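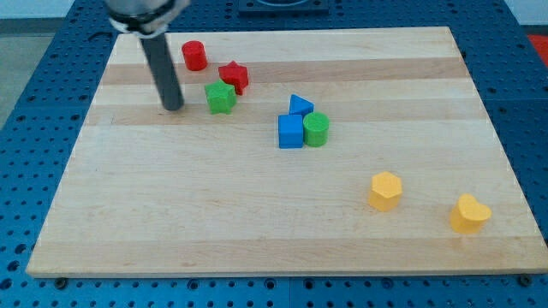 OK, morning everyone, I'm Ourania, and I'm going to talk about blocks for a bit (bear with me!).

Slide 2. Start with the board. Pale wood, glued in strips, and I do love those stripes, but ask yourself what a bright plastic shape looks like on it. Easy to spot, yes? Now try dark green carpet. We did, at Bultura, and lost 6 pieces in a week.

Pause, let them laugh.

Then the red cylinder. Hand round the one from my bag – stand it up, lay it down, watch it roll off. Eftychia has the spares if it goes under a chair.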